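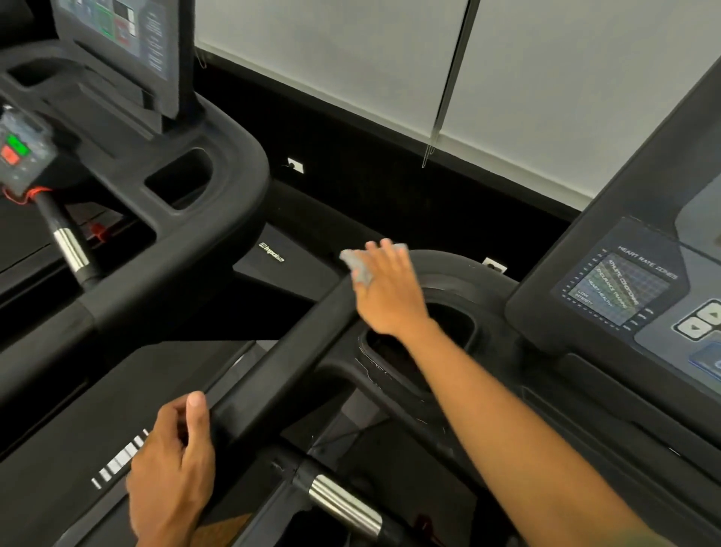 Brimlow Gym – common questions

Updated Apr 13, 2022. Ask for Irena Grabowska at the desk if yours isn't covered.

**How do I join?**
Online or at the desk. Bring photo ID. Under 16s need a parent to sign.

**What does it cost?**
$50 a month, no lock-in. Joining fee is waived till the end of October.

**Can I freeze my membership?**
Yep, up to three months a year. Email us before your next payment, we can't backdate it.

**My fob's stopped working?**
Usually a missed payment. If you're paid up, bring it in and we'll swap it. Lost ones are $15.

**Is there parking?**
Behind the building, enter off Shojaei Lane. Two hours free – after that the council will fine you, not us.

**Do I need a towel?**
Yes. Wipe machines down when your done, cloths are on the wall.

**When are classes on?**
Timetable's on the noticeboard and changes monthly. Book by 700 the night before for early spin. Sorry, that's 7:00 pm.

**Can I bring a friend?**
One guest pass a month. They sign in at the desk, staffed hours only.

**Lockers?**
Day use. Bring your own padlock. Anything left overnight gets cut off and bagged, colour of the bag tag tells you wich week.

**How do I cancel?**
Two weeks' notice in writing. Email is fine.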